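Section 4. Sorting Small Parts in the Simulated Cell

You've installed Tarport, the arm moves when you nudge it, and now comes the fun part: giving it a chore. This section sets up the bin sorting task, the one we recommend everyone try first. It's a dull job for a person and a surprisingly rich one for a machine, and it will teach you more about what arms can and can't do yet than any number of demo videos.

Before you start

Finish Section 3 (joint limits and home position). Close any other scene you have open. If you're on the Lusov build, turn off automatic saving, or every failed grasp will be written over your starting layout.

4.1 Loading the scene

1. From the Start panel, choose Tasks, then Bin Sorting.
2. Wait for the shadows to appear on the mat. The physics doesn't start until they do.
3. Press Home. The arm lifts clear of the work area and stops.
4. Open the Parts list and select the tray assembly. Leave its angle as it is for now.
5. Press Hover. The gripper moves over the tray, fingers down, and holds there.

Your view should be close to the one shown here. Shelves and furniture in the room are scenery, and the arm ignores them.

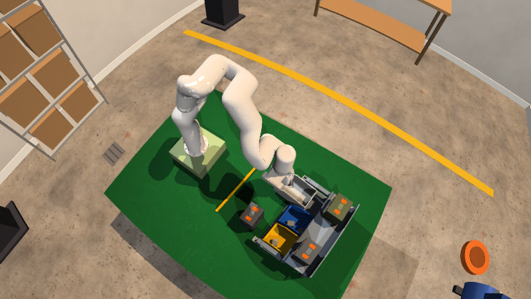
Figure 4-1. Arm over the tray assembly, with a gray cube in the blue bin and another in the yellow bin.

4.2 Running a first pick

1. In the Parts list, click the cube in the blue bin.
2. Set Target to the yellow bin.
3. Set Speed to Slow.
4. Press Run Once and watch the fingers, not the progress bar.
5. When the arm stops, open the log and read the last line. It will say Placed, Dropped or No Contact.
6. Press Reset Parts before you try again.

Note: A No Contact result on the first run is normal. The default grasp height is set a little high so that nobody starts out by driving the fingers into the floor of a bin. Lower it by one step and run again.

CAUTION: Never carry a grasp height from the simulator straight over to a real arm. Measure it again on the real bench, with the power limit on and your hand near the stop button.

4.3 Running a batch

Once a single pick works, let it loose! A batch repeats the pick with small random changes to where the cube sits.

1. Choose Batch from the Run menu.
2. Enter 1000 in the Runs box.
3. Check Shift Parts. Leave Shift Tray unchecked.
4. Press Start and go have lunch.

Our own batch on these settings ended with 868 cubes placed. Nest Lewis, who wrote the grasp planner, was delighted. Nia Owen, who spent years packing orders by hand before she joined us, asked what happens to the other 132. Both reactions are right, and I'd keep both in mind when you read your own log. A machine that does a job well most of the time is a wonderful thing to watch, and it still needs a person close by to pick up what it drops.

4.4 Making it harder

Try these one at a time, and save a new layout for each.

1. Check Shift Tray and repeat the batch. Expect a lower score.
2. Swap the cube for one of the boxes with orange markings. You may need a wider finger opening.
3. Set the box that rests on the mat, outside the tray, as the part to pick.
4. Load the Dzene soft parts pack and try the folded cloth.

The cloth is where the household question gets real. Rigid cubes in open bins are well within reach today. Laundry, a sink full of mixed dishes, a drawer where everything has slid to the back: those are much tougher, and our planner gives up on most of them. I can't wait to see that change, and if you get the cloth to fold twice in a row, please send us the layout file.

4.5 If something goes wrong

Arm freezes above the tray: press Home, then Hover.
Cube jumps out of the bin at the start of a run: lower Bounce to 10.
Fingers pass through the bin wall: contact checking is off. Turn it on under Physics and restart the scene.
Batch stops early: check the log for Joint Limit and go back to Section 3.

Section 5 covers exporting your log.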